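Estismont Community Kitchen Program
Progress report to the Drendley Fund -- Equipment and Room Refit, second reporting period 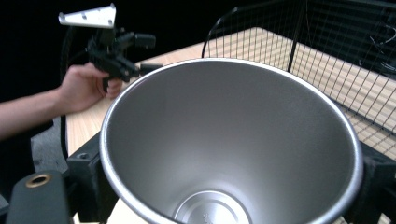 Stainless-steel bowl on the worktable, Estismont kitchen, April.

1. Purpose of this report

The present report covers work carried out under the equipment and room refit grant between January and the end of April. It follows the format agreed with the Fund at the start of the grant. Spending tables are supplied separately.

2. Work completed

The preparation room at Estismont is back in daily use. The worktables were sanded and resealed in February and returned to their places in the first week of March. The carpeted part of the floor was cleaned and kept; the Fund will recall that its replacement was removed from the budget at the planning stage.

The order for mixing and serving ware, placed with Nazarenko Catering Supply, has been received in full. It comprises 131 items, among them steel bowls, trays and measuring jugs. The large bowls are of brushed stainless steel with a rolled rim and a flat base, as set out in the purchase request. Staff report that the steep sides suit batter and bread dough, although the larger sizes take up more shelf space than was planned.

Old and damaged ware has been sorted. Pieces in fair condition were passed to the Civine meal site, which had asked for them, and the remainder went to metal recycling.

3. Use of the room

Baking and basic cooking sessions resumed in March. Eleven sessions were held in the period, with 418 attendances in total. Morning sessions were full from the second week onward. Evening sessions, which begin at 6:30 p.m., were slower to fill, and the program is reviewing whether an earlier start would help families with young children.

4. Matters outstanding

Two items remain open. The wall shelving for the larger bowls has been measured but not fitted -- the first set of brackets supplied was too short and has been returned. The labeling of cupboards and drawers is half finished and will continue as the remaining stock is put away.

The deep sink planned for the north wall depends on a plumbing inspection requested in March. No date has been given. Should the inspection fall after June, the program will write to the Fund to ask that this part of the grant be carried into the next period.

5. Next period

The program intends to complete the shelving, finish the labeling and prepare a short care guide for the new ware, covering washing, drying and stacking. A further 100 storage containers will be ordered once the shelves are in place. The next report will include an updated inventory for both Estismont and Civine.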